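The Slow Part Still Has a Pulse

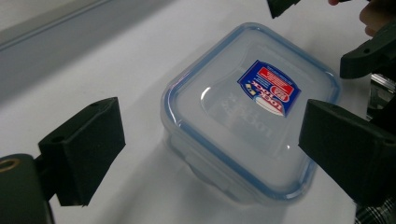 At the Galter returns center, the company is teaching machines to handle what customers send back, and the teachers are the packers. For part of every shift they trade their hands for a gripper with black fingers and do the old job through it. Pick up, turn, set down. The goods are ordinary kitchen stuff, like a square Lock & Lock box with a blue seal running around the lid, clear plastic on a white table, shiny enough to throw the overhead lights back. A person deals with one of those while thinking about lunch. Galter would like an arm to do the same by August.

Jiltular, which sells the system, promises 400 items an hour. When I visited, the one working cell was doing 129, on a good stretch, with a woman standing beside it to clear the jams. Her job title has changed to "flow supervisor." Her pay has not.

Iqra Rind has packed here long enough to remember the last big fix, a sorting belt called Panano that was supposed to end lifting. "It ended the lifting and gave us twice the walking," she says. She doesn't mind the gripper work. It's quieter, and you get a stool. What bothers her is the target: 200 clean demonstrations a shift, and the fumbled ones don't count, though they take just as long.

Managers told me the 120 people on the floor will be "moved up the value chain." I asked what was up there. The answer involved a training portal named Usuga and a slide I wasn't allowed to keep.

Maybe the arms will get good. Lids are hard and so is glare, and the engineers I met were frank about both. But the packers are supplying the skill, one box at a time, and their contract says nothing about who owns it. Rind has asked twice — once in writing — and is still waiting to hear.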